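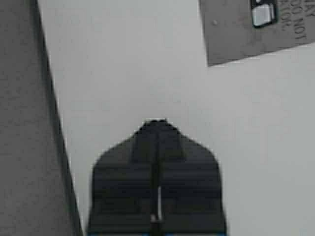
Come and help us teach Drala to take the lift

Kundby Shared Workshop is looking for a few more pairs of hands (and eyes, and feet) for our home-grown robot, Drala. The build began as a winter project in January on Huguette Li's kitchen table, and it outgrew the table rather quickly, as these things do! It now lives in the back bay of the workshop, next to the bandsaw, and has taken over two shelves meant for paint.

What we'd like Drala to do is go from the workshop to the roof garden by itself, carrying a watering can. That means calling the lift, getting in without bumping anyone, pressing the right button and getting out again before the doors close. Any one of those can eat up a whole evening, and we've been having a lovely time finding out how.

What taking part involves

Sessions last 60 minutes, usually in the early evening, with tea before and a good deal of chatting after. You might be steering Drala by hand while someone else takes notes, riding along as an ordinary passenger, or sitting with a laptop going through recordings from the wrist and head cameras and marking where the useful bits start and stop. We swap jobs often, so do say if there's one you'd sooner not do.

We are hoping for 12 people altogether, and we still have places. You don't need to have built anything before. Somebody who is patient with fiddly cables would be very welcome, and so would anyone who has fitted soft pads to a gripper, as Iddrisu Bawa has been through most of the rubber in the building and would love to compare notes.

Steel walls have been giving us the most to think about lately. They throw back soft bands of light that shift as you move, and a depth sensor doesn't always know what to make of them. If you've worked with sensors near shiny surfaces, even years ago, even badly, please do come and tell us about it over a biscuit.
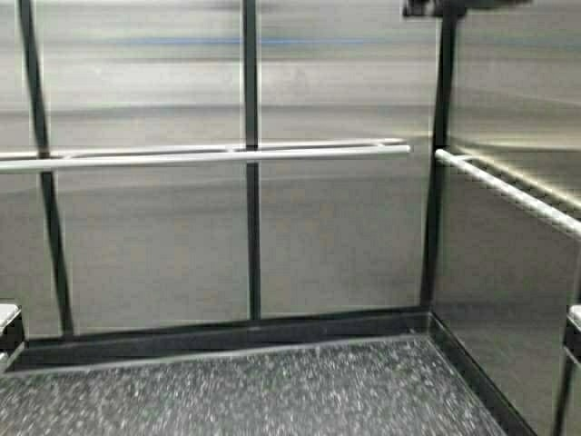
Brushed steel, handrails and that speckled floor.

The practical bits

Places are unpaid, I'm afraid, but the tea is free and you'll have the use of the workshop benches on the evenings you help. Participants need to be 16 or over, and comfortable standing for a while. Please wear flat shoes and tie back long hair. There is a folding stool for anyone who'd like a sit down between runs.

To put your name forward, write a few lines to Huguette at the workshop desk, or pop in and leave a note in the Drala tray by the door. Tell us which evenings suit you and whether you'd prefer the hands-on side or the laptop side. Please get in touch before 2024-05-07 if you can. Later notes will still be read, and we'll keep them for the next round.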